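Samon Tabletop: two-handed handling data

README for the second release

What this is

Samon Tabletop is a set of demonstrations recorded by people holding a pair of hand-held grippers, one in each hand, over a table. It is meant for training policies that pick up, turn, pass and set down small household objects. The release holds 1090 episodes. Of these, 1000 are for training and the remaining 90 are held out for testing. The split is by episode, so an object in the test set may also turn up in training. If you need unseen objects, make your own split from the object field.

Who made it

Recording was run by Lumturie Krasniqi at the Ellis workshop. Hauke Oltmanns wrote the export scripts and checked the time alignment. Five operators took part. Each practiced for an afternoon before any of their episodes were kept, and the practice episodes are not in the release.

How an episode goes

The operator stands at the near side of the table with both grippers raised. An object has been placed near the middle by someone else, in whatever orientation it lands. The prompt is read aloud, the operator does the task at a normal working pace, and the episode ends when both grippers are back up and clear of the object. Operators were asked not to talk during a take and not to correct an object with their fingers. If an object fell off the table, the take was stopped and marked as a failure.
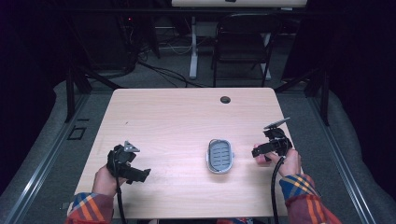

Failed takes are kept. There are 244 of them, all in the training part, and they carry success = false. Some users will want to drop them before training. We left them in for people working on failure detection, and they are labeled with the step at which things went wrong wherever both reviewers agreed on it. Where they disagreed, the field is empty.

Contents of each episode folder

head.mp4: view from the operator's head
left.csv, right.csv: gripper position, rotation and jaw opening
prompt.txt: the instruction as it was read out
meta.json: operator code, object, success, failure step, table setup

All streams share one clock. Start and end times differ by a few samples between files, so trim to the overlap before stacking them. The loader does this by default.

Table setups

Two setups were used, named Mthembu and Prindier after the rooms. The lighting is different in the two rooms and so is the table height. The setup is given in meta.json. Most of the Prindier episodes were recorded in January, after the jaw pads had been replaced, and the opening values from before and after that change should not be mixed without rescaling. The offsets are in calib/pads.csv.

Known problems

Jaw opening drifts slightly in long episodes.
The head view sometimes loses one gripper when the operator leans in.
Operator code 4 is left-handed and tends to start with the left gripper, whatever the prompt says.
A few prompts name the wrong color. We fixed the ones we found.

Use

Free for research and teaching. Please do not try to identify the operators. Send corrections to Hauke with the episode number and the file name, and they will go into the next release.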